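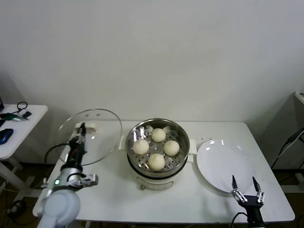

The two-armed robot at the steaming station, with four buns in the basket and the serving plate to the right.

Tuler laboratory reports progress on handling soft food

The Tuler laboratory has completed the first stage of its study of how two-armed robots learn kitchen tasks from human demonstration. The work is led by Thảo Nông and is carried out jointly with Sasten, which supplied the training software.

The task under study is the serving of steamed buns. The robot must take the lid from the steamer, set it upright in its bracket, and move each bun to a plate without tearing or flattening it. Steamed buns were chosen for their soft skins, which mark easily under a firm grip and stick to one another when placed too close.

Earlier systems at the laboratory were trained on whole demonstrations, recorded from start to finish by an operator guiding both arms. The new method, known within the group as Truretti, divides each demonstration at the points where a gripper makes or breaks contact. The short sections are then learned separately and joined again when the robot runs the task. An operator may also correct a single section, such as the approach to the lid, and leave the remainder of the recording as it stands.

The training set held 1,000 such sections. In tests with steamer positions that the robot had not met before, 75 per cent of runs ended with every bun on the plate and no visible damage. Most of the failed runs were lost at the lid, where the clear glass proved difficult for the depth sensors. Closing force on the buns, which had been the chief concern when the study was planned, accounted for few of the losses.

The second stage will begin in January and will last six months. It will cover stacked baskets and buns of uneven size, and will compare the present grippers with a padded design from Võ. A written account of the first stage, including the full list of failed runs, is being prepared and will be sent to partner groups on request. Members who wish to see the task performed may apply to the laboratory office; visits are limited to groups of 12.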